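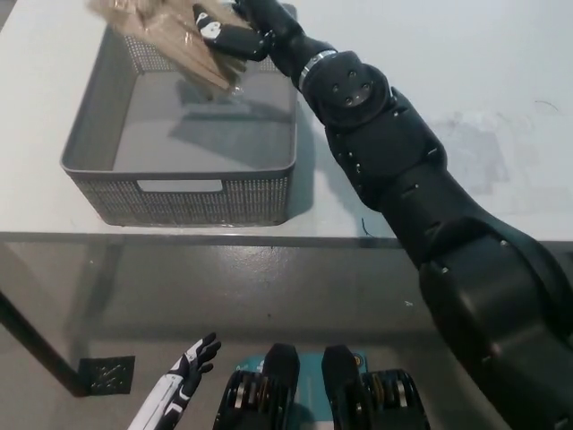
By Delia Tudose
For readers aged 8 to 12

My cousin Darius fences. I don't mean he builds fences (I thought so too, the first time Mum told me), I mean he puts on a white jacket and a mask and tries to poke people with a long thin sword before they poke him. He asked me to come and watch his club in Pilton last June and I had no idea what was going on. Everyone moved so fast! A light came on, somebody cheered, and I'd missed it.

So I went home and learned the rules, and now I'm going to tell you what I wish I'd known that day.

Three kinds of sword

Fencing has three different weapons, and each one is a bit like its own game. They're called foil, épée (say it "eh-pay") and sabre.

With a foil, you score by touching your opponent with the tip, and only on the body. Arms, legs and head don't count. With an épée, you still use the tip, but you can touch anywhere at all, right down to the toes. Darius loves going for toes. With a sabre you can use the edge as well as the tip, and you aim for anything above the waist except the hands.

Does it hurt?

That was my first question as well. The blades aren't sharp. The tips are blunt, and the blade bends when it lands on somebody. Fencers also wear a thick jacket, a glove on the hand that holds the sword and a mask made of strong metal mesh. Darius says a touch feels like being prodded by a very rude finger. You can get a bruise now and then, the same as you can in soccer.

How do they know who scored?

In the big competitions, the swords are electric – a small amount of electricity runs through them, far too little to feel. In foil and épée there's a tiny button on the tip, and when it gets pushed in, a light goes on at the side. One fencer has a red light and the other has a green one.

What if both lights come on? In épée, if the two touches land at the same moment, both fencers get a point. In foil and sabre only one of them can have it, and the referee has to decide who had "right of way". That usually means the person who started attacking first, unless the other one blocked the attack and hit back. The block is called a parry and the hit back is called a riposte. I still get this wrong from my seat and I've been to heaps of matches now.

The long skinny floor

The strip they fight on is called a piste. It's 14 metres long and less than two metres wide, so there isn't much room to dodge sideways. If you step off the back end with both feet, the other fencer gets a point. You'll see people creep backwards, remember where they are, and then come charging forwards again!

Why they salute

Before a bout starts, both fencers lift their swords to each other and to the referee. At the end they do it again and shake hands. You have to do it even if you've lost 15 to 2 and you're in a terrible mood. Darius's coach, Mrs Frerichs, is very strict about that one.

Having a go

Lots of clubs let beginners borrow all the gear, and some use soft plastic swords for younger kids. Wear runners and long trackpants, tie your hair back and bring a water bottle. Expect sore legs the next day, because you spend most of the time with your knees bent.

Next time I'll tell you about judo, and why everybody spends their first lesson learning how to fall over.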